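Fontaine à eau dans la salle de pause : comment aménager le coin fenêtre ?

Question posée par skarkik

Bonjour à tous ! On vient de me confier l'aménagement du coin pause chez Plavport (je précise que je n'y connais rien, j'ai juste eu le malheur de dire que c'était triste). La fontaine est devant la fenêtre et ça me chiffonne un peu, surtout l'été. La bonbonne prend la lumière du jour toute la matinée. En plus on a les armoires électriques sur le mur d'à côté, et je ne sais pas s'il faut garder une distance.

Deuxième souci, les sièges. On a une chaise bleue assez confortable, des sièges blancs à pieds noirs, et une galette ronde blanche qui se promène partout. Le carrelage est blanc brillant et le moindre pied de chaise y laisse des traces. J'ai un budget de 357 euros, pas un de plus.
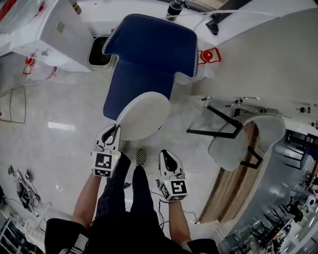
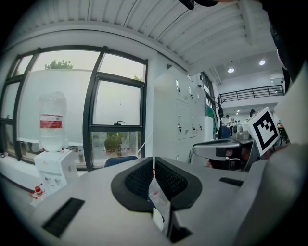
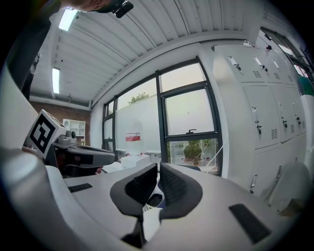 Le coin pause : la chaise bleue et la galette ronde sur la première, la fontaine sur la deuxième, la fenêtre et le plafond sur la dernière.

Merci d'avance, je prends toutes les idées !

2 réponses

Réponse de Đồng (meilleure réponse)

Salut ! Pour la fontaine, je la changerais de place sans hésiter. Une bonbonne en pleine lumière, ça finit par verdir, on l'a vécu au boulot en juin et je te jure que ça coupe la soif. L'idéal, c'est un mur à l'ombre, loin des armoires électriques. Pour la distance, demande à votre électricien, mais il faut de toute façon pouvoir ouvrir les portes en grand et passer devant sans rien pousser.

Si tu ne peux pas la bouger, il existe des housses en tissu pour bonbonne, j'ai payé la mienne 82 euros avec le tapis égouttoir (un peu cher, je sais). Et garde le film dépoli sur le bas des vitres, il adoucit bien la lumière.

Pour le sol : patins en feutre sous tous les pieds, à changer dès qu'ils ramassent du sable. La galette, deux petits liens cousus dessous et elle ne bougera plus de la chaise !

Réponse de ekex

Moi je mettrais des plantes devant la fenêtre, vu qu'il y a déjà du vert dehors. Pour la fontaine aucune idée, chez nous on boit au robinet.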